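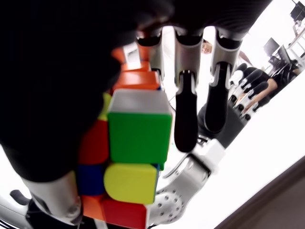 Presico 3x3 Puzzle Cube, stickered

Category: Games & Puzzles > Twisty Puzzles > 3x3

Print this page | E-mail this page

Standard six-colour cube with glossy stickers, rounded at the corners. Supplied solved. The colours stand out well against each other under ordinary room lighting, with green the strongest of the set.

Specification
Order code: PR-119
Layers: 3 x 3 x 3
Finish: applied stickers, gloss
Tension: adjustable, screw under each centre cap
Carton quantity: 36

Setting the tension
New cubes leave us on the firm side. Lift the centre cap with a thumbnail and back the screw off a quarter turn at a time, treating all six sides alike. If corners pop out during fast turning, the screws are too loose - tighten by the same amount and try again.

Care
Wipe with a dry cloth. Solvent cleaners will lift the sticker edges. Replacement sticker sheets are sold in packs of 2 (order code PR-27). Remove old adhesive fully before fitting new stickers.

Ordering
Stocked at our Grosville warehouse. Carton orders are handled by Géza Vörös on the trade desk. Part cartons can be mixed with Dralleo cubes of the same size, but not with boxed gift sets.

Last updated: December 20, 2024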